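Search this site
Search

The stapler with the blue base

Posted 1/19/25 by Melati Govindasamy
4 comments

I finally went through the desk supplies this weekend. They had been living in 2 shoeboxes and a drawer that would not close all the way. I dumped everything onto the floor and put back only what I use.

Most of it was easy. Dried-out markers went in the trash. The rubber bands had gone sticky, so those went too. I kept one pair of scissors and gave the other pair to my neighbor Puspita, who cuts a lot of fabric and ruins hers.

The staplers took longer. I had three. One was a mini that came in a pencil case and only does a couple of sheets before it bends the staple. One was a heavy gray thing from my old job at Kallow that jams if you look at it wrong. The third is the one I kept.

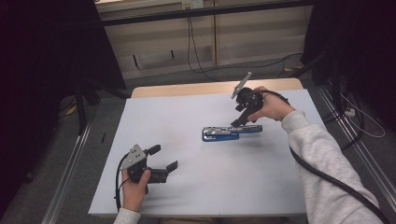

The keeper, blue base and silver top.

It isn't fancy. It takes standard staples, and it opens flat if you want to tack something to a corkboard. I've had it since college. A box of about 3,000 staples lasts me years, and I found one nearly full at the bottom of the second shoebox, under the tape.

If yours has been jamming, try cleaning it before you buy a new one. Open the top, take out the strip, and pull any bent staples from the front with tweezers. Wipe the track with a dry cloth. Mine needed that and nothing else.

The supplies now fit in the drawer, and the drawer closes. I still have a bag of 29 binder clips that I can't explain. Melur says she'll take half for her classroom. Next up is the cabinet with the printer paper, probably not before April.

Share this post
2 shares

Get new posts by email. Enter your address to subscribe.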